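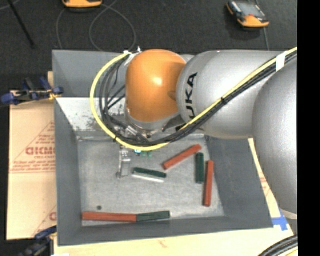
KUKA arm over the practice bin, with the yellow cable looped round the wrist

Cable loop on the wrist keeps catching the bin wall

Fouzia Bangash
We have a KUKA arm picking bar-shaped blocks out of a grey bin in our training cell. The gripper cables run along the arm with a thick yellow one, held with tape and a couple of ties, and then make a wide loop beside the wrist. When the arm goes for blocks close to the wall, the loop rubs on it, and twice the controller has stopped on a collision fault. If I shorten the loop it goes tight when the last axis turns. How much slack should I leave, and is tape good enough?

Plestard
Jog the last axis to both ends of the range your program uses, at low speed, and look at the loop each time. You want it still slack at the worst end, with about 9 cm to spare. Then limit that axis in software so it can't go further. Most pickers don't need a full turn. With a two-finger gripper and plain bars, a grasp at 240 degrees is the same as one at 60, so have the program choose the nearer one. That alone might let you take a good bit out of the loop.
Tape is all right for a day of testing. After that it creeps and leaves glue on the jacket. Use hook-and-loop straps with a proper clamp behind the wrist, and don't pull the ties hard on the thin black cables – they break inside where you can't see it.

Tustus
Had this on ours. Moved the bin over a bit and changed the approach angle near the walls. Check the connectors by the wrist as well, ours worked loose and gave the same sort of random stops.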